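The case for a small round table

The office on the third floor of the Zasthorpe building has one meeting table. It is rectangular, seats 14, and cost more than my first car. Over five years I have sat at it for budget reviews, job interviews and two farewell lunches, and I have come to think that most offices would be better off without one.

My complaint is about what a long table does to the people at it. The person at the head talks. The people at the far end check their phones. Those in the middle turn from side to side and go home with a sore neck. When we moved floors in July, the long table was stuck in storage for a while and we met at whatever was around. The meetings got shorter. I kept my own notes on this, and the average fell from 74 minutes to less than an hour.

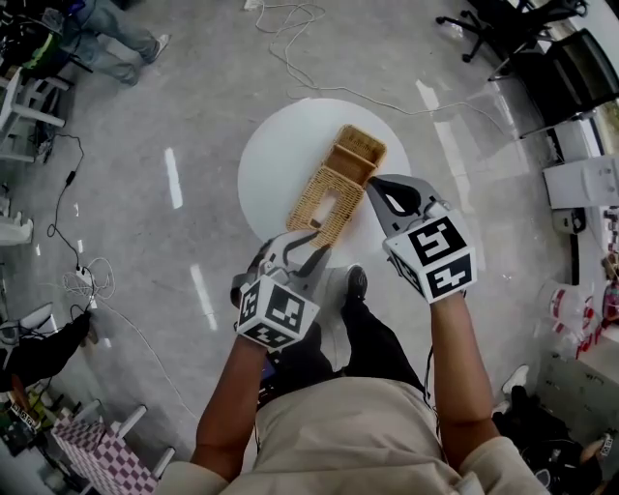 The usual defense is that a company needs somewhere to put everyone at once. How often does that happen? At Gurent, where I worked before, it was twice a year, and both times we ended up standing in the lobby anyway. The rest of the time four people sat at one corner of a surface built for a board of directors, with their laptops in a row and a speakerphone nobody could reach.

A small round table costs very little. I have seen decent ones for $200, and the one I bought for home was $325 with delivery. You can carry it to the window. You can put it in the hall when the floor is being cleaned. Three people can sit at it and see each other's faces, and a fourth can pull up a chair without anyone having to decide where the fourth person ranks.

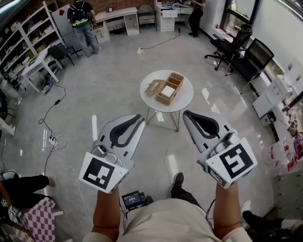
A round white table on thin gold metal legs, with cables across the floor around it.

Floor space is the other half of the argument. Rent is charged by the square foot, and a long table takes its own area plus a walkway all the way around. Managers who will argue for a week over a coffee contract never ask what that room costs them while it sits dark. I would ask that first.

I will grant the other side one thing. Round tables are bad for paperwork. If you need to spread out floor plans, or sign a stack of contracts in order, you want a straight edge and plenty of it. The Fröhlich people, who had the suite next to ours, did drafting work and kept two long benches for it. That made sense. They used them every day.
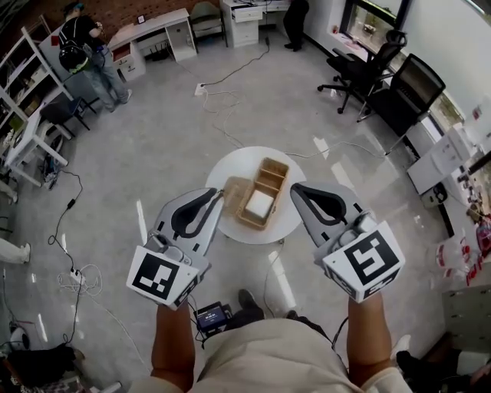
The round white table and the gray speckled floor.

Most of us do not draft anything. We talk, we look at one screen, and we write down who will do what. For that, a table you can reach across is enough — and if it is too small for all the people invited, some of them probably did not need to come.

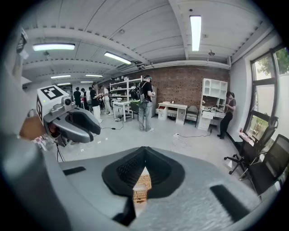 What I would buy instead

Take the budget for one conference table and get three small ones, plus chairs that stack. Skip the kind with power outlets built in, as the outlets break and the table outlives them. Zelton, the reseller we use, will take old conference furniture in part exchange, though not for much. Put one table near the kitchen, one near a window, and one in the old meeting room with the door left open. Leave them alone for a couple of months before anyone writes a booking policy.

Contact the editor | © 2022 All rights reserved | Back to top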